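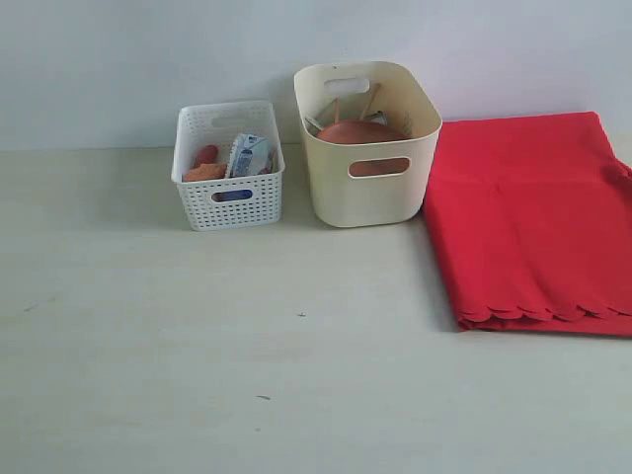

Mareike Buschmann does not believe in junk drawers. She believes in baskets, and she has opinions about them, and if you ask her one small question on the subject you had better have your coffee already poured. I did not. I came to her place on a Sunday morning thinking we'd talk for maybe half an hour for this column, and I left after lunch with a notebook full of arrows. She had her latest sorting job going on the table against the white wall, the little white basket with the holes in its sides next to the taller cream bin, and a folded red cloth beside them. "Don't touch the cloth," she said, before hello. "The cloth is a decision I haven't made yet."

If you read the Mirska neighborhood newsletter you've probably seen her name. For three years she has been helping people in our part of town get their spare rooms, kitchens and hall closets back, mostly by word of mouth. She calls the whole thing Ulonia, after a street her grandmother lived on (or possibly a street her grandmother made up, the family has never settled it). She charges by the afternoon, she brings her own bins, and she will not, under any circumstances, label anything on the first visit.

"Labels are for when you know," she told me. "The first day you don't know. You write 'crafts' on a box and then you feel you have to own crafts."

I asked how she starts, and she laughed at me a little. "With the things that have no home. Everybody wants to start with the books or the sweaters, because there's already a shelf for them. But it's the bits that drive people crazy! The packet of something, the scrap of cloth, the sticks. You move them six times a week."

So that's what goes in the baskets. The one with the holes is for soft and light things, things she wants to be able to see without tipping everything out. There was some orange cloth slumped over its front rim that morning and a white and blue packet standing up to the right, and I'll admit it looked fairly cheerful for a basket of odds and ends. The solid bin gets whatever is bulky or awkward. Two thin wooden sticks were poking up out of it, and I asked if long things weren't supposed to lie flat.

"In whose house?" she said. "If it sticks out, you'll remember you have it. I had a client, very organized man, who bought skewers every summer for years. All of them lying flat at the back of a drawer. We found 368."

She counted them? "He counted them. I made tea."

Mareike came to this sideways. She spent most of her working life in the stockroom of a hardware store called Huamán, over by the rail yard, and she says everything she knows about tidying she learned there from screws. The store had 1,695 separate line items when she took over the back room, and she can still tell you where a good number of them lived. When it closed one May she took home a stack of the old stock bins and didn't quite know what to do with herself. Then a neighbor's daughter moved out, and the neighbor stood in the doorway of the empty-but-not-empty bedroom and cried, and Mareike went and got the bins.

"I didn't say anything clever," she said. "I said, put the small things here and the big things there and we'll have soup. It took 5 days. There was a lot of soup."

I wanted to know about handles, because I'd noticed she picks up everything by the handle, even when it's closer to grab the rim. Well, that opened a door. She has a whole theory! A bin without a cutout you can get your fingers through is, according to her, a bin that will stay where it is forever, and a bin that stays where it is forever turns into furniture. She also likes that you can see a little of what's inside through the slot. A bit of color is enough for her. "Blue, okay, that's the packet. Brown, that's the big round one. I don't need to read anything."

She's not a purist about the containers themselves. Plastic is fine, mismatched is fine. She did once try a set of very handsome matching boxes from a catalog outfit, the Fuver ones with the lids, and gave them away inside of a month. The lids were the trouble. People put things on top of the lids, and then they have two layers of mess and one of them is hidden.

We got on to the question of what to keep, and this is where I expected a rule, something I could put in bold. She wouldn't give me one. She talked about her own kitchen instead, where there is apparently a potato masher she dislikes and has moved house with 3 times. "I don't want it. I'd be sad without it. So it has a hook."

And the table? Did she always leave so much of it bare in front, with everything lined up along the back? She does, it's the one thing she's strict about. The things waiting to be sorted go at the back and the front stays clear for her hands. When the front fills up, she stops for the day, even if it's only two in the afternoon.

"People hate that part," she said. "They want to push through – they've got the energy, they've got the music on. But then you get a pile in front of the pile, and by dinner you're putting the fork in with the photographs."

She did ask about my house eventually. I told her about the cabinet over the fridge, and she put down her cup and asked how long since I'd opened it. I said I'd rather talk about the red cloth.

"Oh, that," she said, and looked over at it. "Ask me Thursday."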